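Section 7. Leveling and Securing the Halto Table

The Halto is shipped with the top, the pedestal, and the base plate packed separately. Complete Section 6 before you start. The table must stand in its final position, because the adjusting feet are not designed to be dragged under load.

Tools required: 5 mm hex key (supplied), spirit level, soft cloth.

7.1 Leveling the base

1. Turn all adjusting feet clockwise until they are fully retracted.

2. Place the spirit level across the base plate, parallel to the long axis of the top. Extend the feet on the low side until the bubble is centered.

3. Turn the level 90 degrees and repeat. Recheck the first direction, as the two adjustments affect each other.

4. Tighten the lock nut on each foot by hand, then a quarter turn with the wrench from the Section 6 parts bag.

CAUTION: Do not extend any foot beyond the red line on the thread. If the floor slopes more than the feet can correct, use the Rivas shim set (part no. 568).

7.2 Securing the top

1. Lower the top onto the pedestal with the arrow on its underside facing the cable port. Two people are required.

2. Start all bolts by hand before tightening any of them.

3. Tighten the bolts in a crosswise pattern. Stop when the spring washers are flat. Overtightening will strip the inserts, and stripped inserts are not covered by the warranty.

4. Press down on each end of the top in turn. If there is movement, loosen the bolts, reseat the top, and tighten again.

NOTE: The oval top has no corners to measure from. Use the center mark on the underside for alignment with the wall or window.

5. Remove the protective film and wipe the surface with a damp cloth. Do not use solvent or abrasive pads on the white finish. 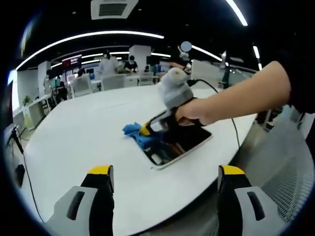 7.3 Load limits

Maximum evenly distributed load: 162 lb. Do not sit or stand on the table. Clamp-on accessories must be fitted with the felt pads supplied and must not overhang the edge by more than 200 mm.

7.4 Periodic checks

Check the bolts and lock nuts one month after assembly and every April after that. Replace any foot with a cracked pad. Replacement feet are ordered through Amix using the form in Appendix B.

Revised 10 September 2023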